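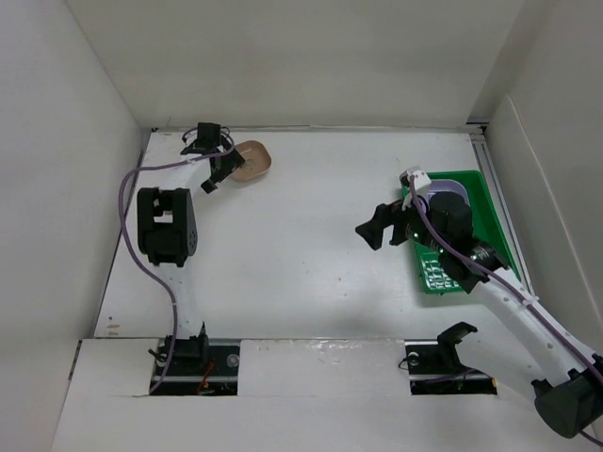
The two-arm station in our lab, with a brown bowl at the left arm and the green basket under the right one.

I spent most of this spring watching two robot arms put dishes in a rack, and I have a result to share! Our group at Odari has finished the first full round of tests on a training method we call Trarnier (Amrit Cormier picked the name and won't tell us where it comes from), and it did better than I had bet on. I owe Garnet Beaudoin lunch.

The short version goes like this. Most of us who teach arms by demonstration record a person steering them through the whole job, start to finish, over and over. It works, but it's slow, and a lot of what you record is the boring part where the arms are just traveling. The hard moments are tiny by comparison — the fingers closing on a rim, or a dish going down between the ribs of a rack. Trarnier asks the person to record a small number of full runs and then a big pile of very short clips that cover only those hard moments, started from all kinds of awkward positions. The learning side then has to stitch them together.

For the dish job we recorded 704 full runs for the plain method, which took Liette Vachon and me far longer than either of us wants to add up. For Trarnier we used a slice of those runs plus 1,557 short clips. The clips are so quick that the total recording time came out at roughly half. My wrists noticed the difference before the data did.

Then we tested both. Each method got the same starting layouts, shuffled by a script so I couldn't go easy on my favorite, and between them we logged 1,364 attempts. Trarnier finished the job more often on bowls, which are deep enough that the gripper has to come in at a decent angle. On flat plates the two came out pretty much even. I'd been sure plates would be where we'd win, so that's the lunch I lost.

The part I like best is what happens after a miss. With full runs only, an arm that closed on air would often carry on as if it had the dish and go through the whole trip to the rack with nothing in its fingers. With the short clips in the mix it was much more likely to back up and try the rim again. Vernon Sandhu, who wrote the control code, says we should have expected that, seeing how many clips start from a bad position. Fair enough, Vernon!

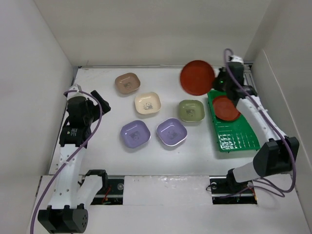
Do the two arms share one controller, or does each one learn its own job?
They share one. A single model sends commands to both arms, and it can decide which arm goes for a dish based on where the dish is sitting.

There are some things we haven't sorted out. Handing a dish from one arm to the other is still shaky, and I left it out of the totals above because we changed the rules for it halfway through. Stacked dishes are worse. If two bowls are nested, both methods tend to grab the pair and treat it as one, and I don't think more clips will fix that by themselves. Amrit wants to try adding a few clips of nothing but separating bowls, and we have 6 new starting layouts drawn up for it.

We've also only run this on one station, with the same lighting all day long. Amândio Brandão is setting up a second station over at McKinnon with a different table height, and he'll train from our recordings without collecting any of his own at first. I have no idea how that will go. If the numbers drop I'll post those too.

The write-up, with the layouts and the scoring sheet, goes out to our partners at Tulletti first, and we hope to have the clips cleaned up for anyone to download by September. If you run a two-arm setup and want to try the scoring sheet early, write to Liette — she keeps the list, and she's quicker with email than I am.

Posted June 7, 2026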